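Print | E-mail

New shelves, old bowl: a morning at the Woltudton hall kitchen

6/9/24

I went over to the Woltudton hall to drop off a box of jam jars and ended up staying until lunch, which is what happens if you let Csenge Illés hand you a screwdriver. The hall kitchen has its new shelves! If you've been to any of the suppers since last November you'll remember the old cupboard, the brown one with the door that swung open and got you in the hip. It's gone. What stands there now is a big white unit with open square cubbies, and I have to say the whole corner feels twice as bright.

The unit came from Stovard, the secondhand place out past Skamlow, and it cost the hall 100 dollars. Csenge had been watching their stock for weeks (she'd seen a similar one go before she could get over there with the van, and she was still sore about it). Bence Mészáros drove it back in two trips and put it together with help from whoever wandered in, me included. I did mostly the holding-things-straight part. There was one board we put in backward and took out again, and I'm not saying whose idea that was.

Hardly anything has been put away yet, so don't go looking for the good platters. They're still boxed up in the side room with the tablecloths and almost 600 paper napkins left over from the spring fair.
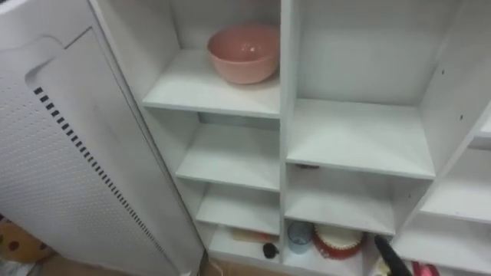

The new shelves, with the pink bowl already in its cubby. Most of the space is still up for grabs.

The pink bowl was the first thing in. People at the hall are fond of that bowl — it has held potato salad, raffle tickets and, one summer, a great many keys — and Csenge wanted it up high on the left where everyone could find it. After that the talk turned to what goes where, and it got lively. Bence would like the plates low down so the kids can help set tables. Csenge would like the plates nowhere near the kids. I suggested mugs, and got told that mugs have hooks coming.

I'm with Csenge on the plates, by the way, but I'd give the kids a cubby of their own for cups and coloring things. There's plenty of room for both.

What I like best is the long flat top. The old cupboard had a rounded one that you couldn't set anything on, and you'd be amazed how much a kitchen misses a place to park a thing for five minutes. We had fruit sitting up there before the talk about plates was over. 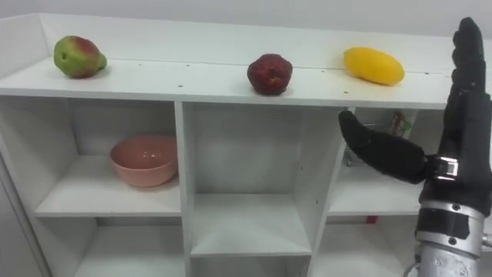
A pear, an apple and a yellow fruit on the long white top.

The fruit has given us all an idea, too. The Katona orchard stand has offered the hall a box of seconds every other week through the fall, and Csenge thinks the top of the shelves would be a fine spot to set them out for anyone who stops by. Take one, take two, bring back a pie if you feel moved to. The little screw holes along the top will get filled and touched up first — Bence has the filler, he just needs a free evening.

There's still a bit to pay for. The hall is asking for 25 dollars toward hooks and a roll of shelf liner, and it could use 4 sturdy baskets for the lower cubbies if you have some sitting in a closet. Square ones would fit best. Leave them on the bench inside the front door with your name on a piece of tape so we know who to thank.

The boxes in the side room get unpacked next, and extra hands are welcome. Wear something you don't mind getting dusty, and if you have opinions about plates, bring those along as well.

Print | E-mail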